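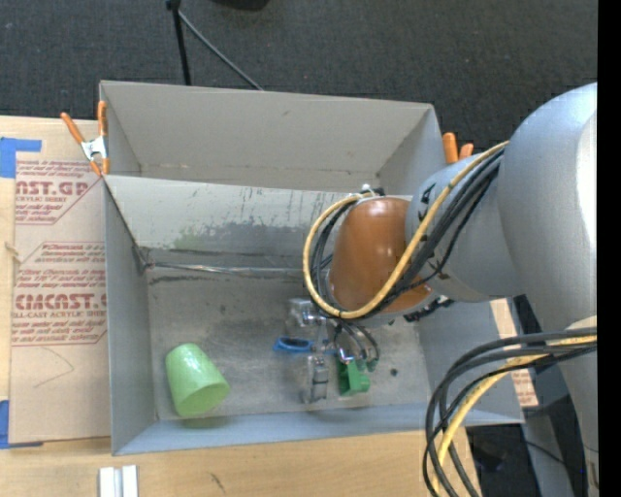

灰色の箱と薄緑のカップ

質問
レインブーツの通販で、価格比較サイトと店の表示価格が違うのはなぜですか?

Rarkhamという比較サイトでFallonのショート丈を調べたところ、最安の店はTultnessでした。ところがリンクを押して店のページに行くと、一覧より165円高くなっています。カートに入れるとさらに送料が加算されました。サイズは24.5cm、色はネイビーです。比較サイトの価格で買う方法はないのでしょうか。梅雨の前に届けばいいので急いではいません。

回答1
更新のタイミングの問題だと思います。比較サイトは店の価格を一日に何回か取り込んでいるだけなので、店が値段を変えた直後はずれます。夜の11時過ぎにもう一度見てみてください。私の時はそれで同じ値段になっていました。

回答2(ベストアンサー)
確認する点は4つあります。

・サイズと色
一覧に出るのは全サイズ、全色のうち一番安いものの価格です。不人気の色や端のサイズだけ値下げしている店はよくあります。店のページで別の色を選んでみて、金額が変わるならこれが原因です。
・送料
Rarkhamの初期設定は送料抜きの並び順です。検索結果の右上で「送料込み」に切り替えると順位が入れ替わります。
・会員価格
店によっては会員登録後の価格を比較サイトに渡しています。ログインしていない状態では高く見えます。
・クーポン
100円引きなどのクーポン適用後の価格が載っている場合もあります。商品ページのクーポン欄を見てください。

最終的に有効なのは注文確認画面の金額です。比較サイトの価格を店に伝えても、合わせてくれることはまずありません。送料込みで並べ直すと、Pearceのほうが安くなるかもしれません。

回答3
ブーツは試着してから買ったほうがいいです。私は通販で買って甲がきつくて返品しました。返品の送料は自己負担でした。

質問者からのお礼
色を変えたら金額が変わりました。ベージュだけ安かったようです。送料込みの表示も知りませんでした。ネイビーは6月まで様子を見ます。ありがとうございました。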